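Plugging things in, the slow way

11/9/23

I spent most of yesterday teaching a pair of robot arms to deal with chargers and cables, and I'm still grinning about it, so you're getting a long post. If you came for the bread updates, come back next week!

Quick catch-up for anyone new. The setup is called Harno and I've been driving it since March. I hold two small leader arms, one per hand, and the two big arms copy whatever I do. Every run gets saved, and then the training software (Irden, which I have complained about before and will again) tries to learn the job from my runs. 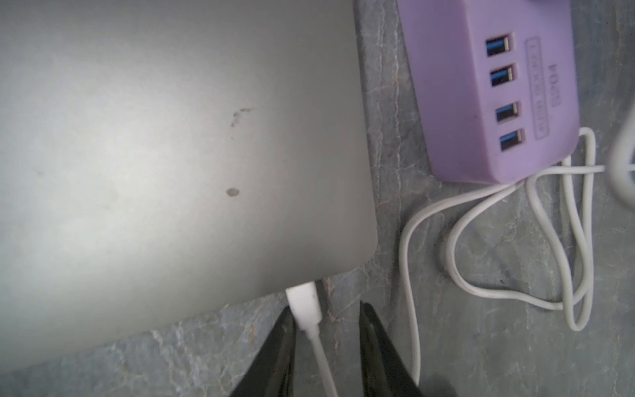
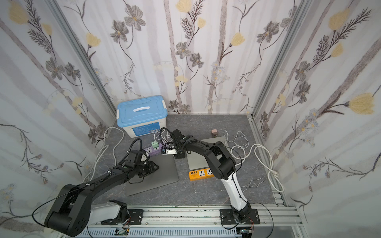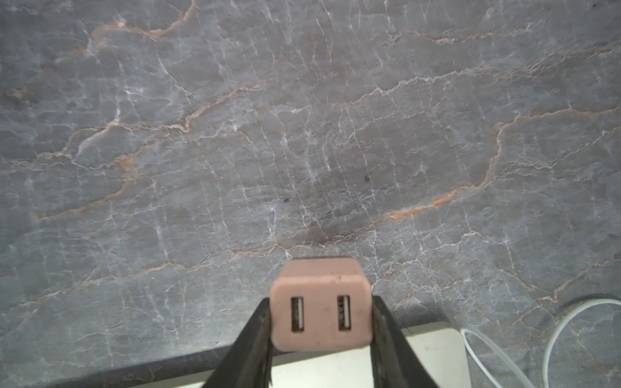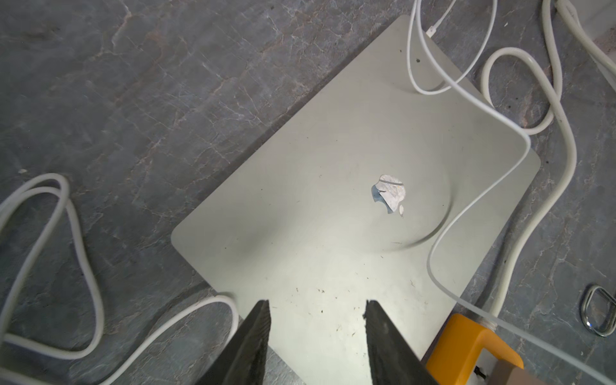 I used to think the hard part would be the robot. It's me. My hands know how to plug something in so well that I can't explain it, and when I had to do it through a pair of leader arms I found out how much I'd been getting for free. I push a plug against a socket, I feel it catch on the rim, I wiggle it a hair to the left, in it goes. With these arms I don't feel the catch at all. I have to look for it. So my first runs of the morning were terrible, all poking and backing off and poking again, and I threw out the first 14 without a second thought.

What helped was slowing down before contact and nowhere else. I'd been creeping through the whole thing like somebody carrying soup, and when I played the runs back the long careful reach across the table was just dead time. Now I swing over at a normal speed, stop, line up, breathe, and go in. The playback looks much more like a person who knows what they want.

The other thing I changed was where I look. When I started on Harno I watched the overhead view the whole time, because it feels like standing at the table. For plugs it's close to useless at the last inch. The wrist view is where the action is, and once I trusted it I stopped missing. It does make me a little seasick. I keep crackers on the desk.

Cables, though. Oh boy. A charger is a nice solid little block and it stays how you put it. A cable has opinions. You lift one end and the far end wanders off and drags something with it, and no two runs ever begin the same way even if you try hard to put everything back. I tried tidying up between runs for a while (coiling things, laying them straight) and then quit doing it, since a model that has only met neat cables is going to fall apart the first time it meets my actual desk. So the mess stays in. I just shove it into a different mess each time.

Using both hands together is still my weak spot. My left hand likes to help when it isn't needed. I'll be lining up a plug on the right and the left arm drifts in as if it wants to see, and the model picks that up! One of the earlier versions did a perfect little copy of my nosy left hand, hovering for no reason at all. I laughed until I had to sit down, and then I had to go back and redo a whole batch with my left elbow parked on a cushion.

By the time I quit last night I had 79 runs I was happy to keep. I do four in a row and then get up and walk to the window, which sounds fussy, but the fifth one is always sloppy. Around suppertime I let Irden chew on an older batch and gave the arms a turn by themselves on the easiest job, pull a plug and set it down. I gave them three tries. Two were good. On the other one it closed on thin air right beside the plug, lifted that thin air very gently, and put it down with great care. I recognized the wrist motion, too. That's how I set down a coffee cup.

That's the part I love, and I don't think I'll get tired of it. You do a thing over and over with your own clumsy hands and then something across the room does it back to you, bad habits and all.

A couple of people asked after the Cudcombe post whether you need to be good at video games for this. No! I'm awful at them. If you can thread a needle without swearing you'll do great. If you swear a bit, you'll still do fine.

Next up is the same set of jobs with the starting spots moved much farther apart, and I want to redo my grip on the smaller plugs, which I keep pinching too near the tip. I also owe you the write-up on the Nakamura grips I've been trying on the leader arms. Short version, my thumbs are happier. Longer version when I've had some sleep.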